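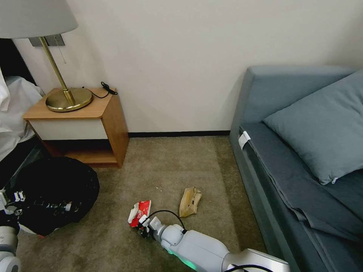
How Electricity Gets to a Lamp

A lamp gives light when electric current flows through its bulb. The current is made somewhere else, often many miles away, and it has to travel through several kinds of equipment before it reaches a house. This page follows it from start to finish.

What current is

All things are made of atoms, and atoms contain very small parts called electrons. In metals such as copper, some of the electrons can move from one atom to the next. When many of them are pushed the same way, the movement is called a current. The push is called voltage and is measured in volts. The size of the current is measured in amps.

Materials that let current pass easily are conductors. Copper and aluminum are good conductors. Materials that hold it back are insulators. Rubber, glass and most plastics are insulators. A lamp cord uses both kinds: metal on the inside to carry the current, and a covering on the outside to keep it in.

Making the push

A power station uses a machine called a generator. Inside it, a large magnet turns next to coils of wire. A moving magnet pushes the electrons in the wire, and this makes the voltage.

Something has to turn the magnet. At the Pendale station it is water. The water falls down a pipe from a lake, strikes the blades of a turbine and spins it, and the turbine is joined to the generator by a steel shaft. Other stations boil water and use the steam. In a wind turbine, the air turns the blades directly. Pendale supplies 3754 homes, most of them in the town of Rarden.

The long wires

Power lines waste some energy as heat. The larger the current, the more heat is lost. Engineers keep the current small by making the voltage very high, which lets the same amount of power travel with less waste.

The machine that changes the voltage is a transformer. A simple one has two coils of wire wound on an iron core. If the second coil has more turns than the first, the voltage goes up. If it has fewer turns, the voltage goes down.

Near Rarden the lines enter a substation, where transformers lower the voltage. It is lowered again close to the houses, by smaller transformers on poles or in metal boxes on the ground. Never climb a pole, open one of these boxes or go past a substation fence. The voltage inside is still high enough to kill.

Inside the house

The supply passes through a meter, which records how much energy is used, and then goes to a panel. The panel divides it into separate circuits for different parts of the house. Each circuit has a breaker, a switch that opens by itself if the current becomes too large. Wires run from the panel behind the walls to the outlets.

A circuit must form a complete loop. Current needs a way to the bulb and a way back, so a lamp cord has at least two wires. If there is a gap anywhere in the loop, the current stops. A switch is a gap that can be opened and closed safely. Some lamps have a button or a knob for this, and others have a pull chain. 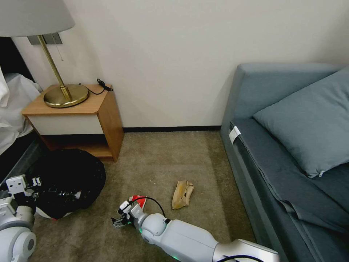

A reader in Rarden asked why birds can sit on a power line without being hurt. A bird with both feet on one wire has almost the same voltage at each foot, so almost no current is pushed through its body. If it touched that wire and the ground together, or two wires at different voltages, current could flow through it. This is also why a kite caught in a line must be left alone - the string can be a path to the ground.

From current to light

Older bulbs have a thin coil of tungsten wire called a filament. Current makes the filament so hot that it glows, but most of the energy comes out as heat. An LED bulb contains small chips of a material called a semiconductor. Electrons give off light as they pass through the chips, and much less energy is lost.

Demand for power changes during the day. In February, when it is dark early in Rarden, many lamps and stoves are in use by 6 in the evening. The operators at Pendale let more water into the turbine to match the demand.

Words to know

Breaker: a switch that opens by itself when the current is too large.
Circuit: a complete loop that current can flow around.
Generator: a machine that turns movement into electrical energy.
Transformer: a machine that raises or lowers voltage.
Turbine: a wheel with blades, turned by water, steam or wind.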